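Trostcombe bench notebook
2021-02-25

Continuing with the bread basket layout for the Porkden table. Cloth, basket and bread as listed in the last entry. Left the Spanos crate packed; nothing in it is needed until the basket position is settled.

Cloth: pale grey-beige. Wrinkles still show across the top. Iron before the next session, low heat, and fold once only. The crease lines make it hard to judge whether the basket is square to the table edge, so set it by the edge and ignore the cloth.

Basket: oval, woven, reddish-brown, sloped sides. Placed left of centre. Long axis set by eye.
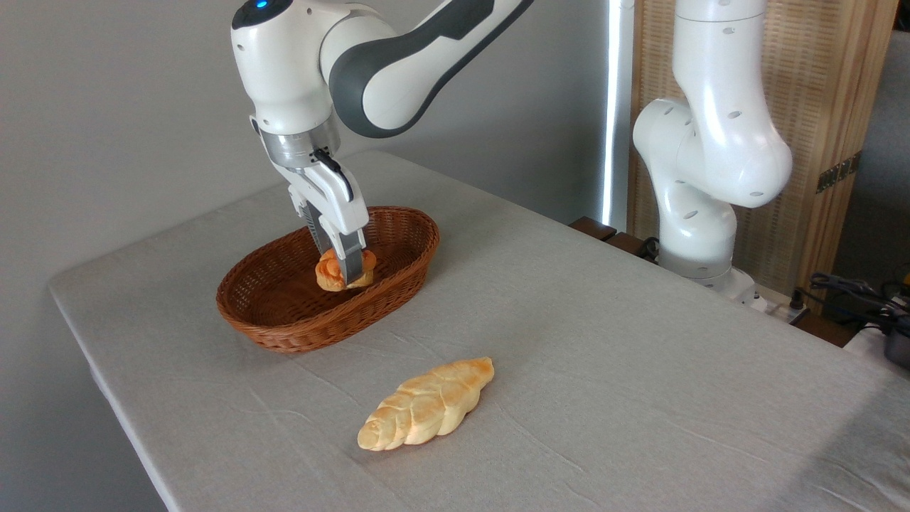

Fig. 1. Small roll at the basket, braided loaf on the cloth in front.

The braided loaf is the awkward piece. Pale for most of its length and most browned at the wide end, so which way it points changes the colour balance of the whole table. Kept on the diagonal, narrow tip to the lower left. Across the front it reads as a barrier; noted in September and still my view.

The small roll has a glossy orange top and is much the stronger colour of the two. Against the wicker it goes slightly dull. Against the cloth it stands out more than I would like.

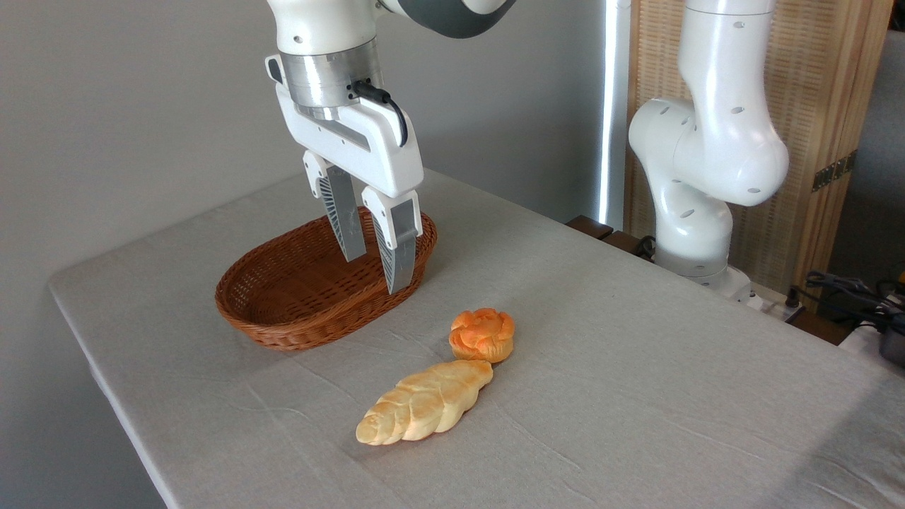
Fig. 2. Basket empty, both pieces on the cloth, loaf nearly touching the bun.

Spacing between the two pieces wants another look. Either a clear gap or proper contact. Soren sheet gives 40 mm between items and 20 mm to the basket, neither of which suits a loaf that tapers. Will mark up the sheet and refile under 2204.

To do:
- iron cloth
- try loaf in basket, bun outside
- check basket rim for loose strands
- label the bread tin "display only"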